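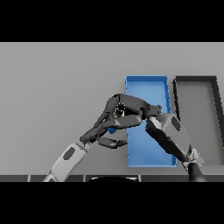
Render, blue tray on the gray tabletop

Support > Desktop App > Rendering > Ticket 109

We use cookies to remember your login and ticket history. Accept or manage settings.

Posted August 28, 2026 by ticket owner

Export dies at 56 percent — my running notes

Hi Prenero folks! I'm putting everything in one place so you don't have to dig through my chat messages (sorry for how many there were). I'm on the Prenero desktop app with the Ezzat export plugin, and long exports stop at 56 percent. No error box, no crash, the bar just sits there and the fan gets loud.

First thing I tried was the cache. I cleared it, restarted, same thing. Then I moved the project off the Triltham network drive onto my own disk, and it got a bit further once and then stuck at 56 again, so I don't know what to make of that.

The log repeats one line until I kill the app: "waiting for worker 13." I have 26 workers set in preferences, which is what the setup wizard picked back in May and I never touched it. Dropped it to 13 and the export finished! Ran it again to be sure and it finished again, slower but fine. Put it back to 26 and it hung.

Short exports work at either setting, by the way. Only the long ones get stuck.

I also turned off the Ezzat plugin completely and went back to 26 — still hangs, so I think the plugin is innocent (I was pretty rude about it in chat, oops).

Could you tell me if the lower worker number is safe to leave on? I've got the Preltometti job to send out and I'd hate to change things halfway through. Full log is attached to the ticket.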